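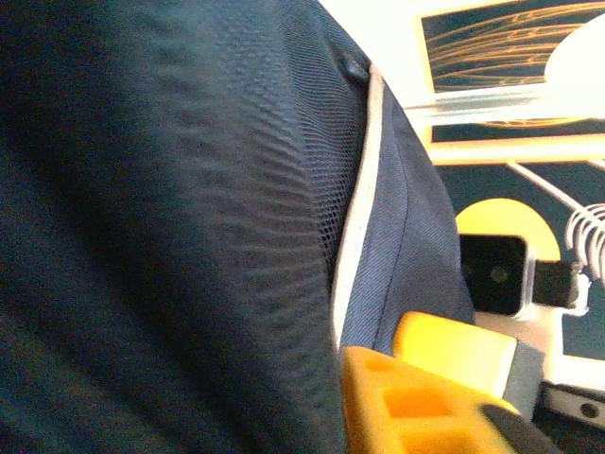
Rapport de projet – Les consignes de sacs dans les bibliothèques universitaires : une mesure utile ?

1. Point de départ

Depuis octobre, la bibliothèque du campus de Brinness oblige les étudiants à laisser leur sac à l'entrée. Le règlement avance deux motifs : la prévention des vols et le confort dans les salles de lecture. Nous avons voulu vérifier si ces motifs reposaient sur quelque chose. Notre réponse, autant le dire tout de suite, est plutôt négative.

2. Méthode

Nous avons dépouillé le registre des entrées sur 3 semaines, soit 2189 passages, puis mené dix entretiens avec des étudiants et un avec Barry Lightfoot, responsable de l'accueil. L'échantillon est petit et nous ne prétendons pas qu'il représente tout le campus. Le site de Dunmore, qui n'a pas de consigne, devait servir de comparaison, mais son registre ne distingue pas les entrées des sorties. Nous avons donc renoncé à en tirer des chiffres.

3. Résultats

Sur les vols, M. Lightfoot n'a pas pu nous fournir de relevé antérieur à la mesure. Il estime que la situation « s'est calmée ». C'est possible, mais une impression ne suffit pas à justifier une règle appliquée à tout le monde. Deux étudiantes nous ont d'ailleurs signalé la disparition d'un chargeur dans les casiers eux-mêmes.

L'attente au comptoir est d'environ dix minutes vers midi. Plusieurs personnes interrogées disent ne plus venir entre deux cours pour cette raison. Quant au confort, les avis divergent : les allées sont plus dégagées, mais les tables se couvrent d'affaires sorties des sacs – manteaux, trousses, gourdes – qu'on ne sait plus où poser.

4. Le cas des casiers Talo

Le fournisseur Brudau propose de remplacer le comptoir par des casiers automatiques Talo. Sa brochure promet une attente « quasi nulle », sans préciser comment elle a été mesurée. Nous avons écrit pour le demander et n'avions pas reçu de réponse au moment de rendre ce rapport.

5. Propositions

Suspendre l'obligation pendant un semestre, tenir un relevé des vols déclarés avant et après, et n'envisager l'achat de casiers qu'ensuite. Le questionnaire d'entretien figure en annexe 2.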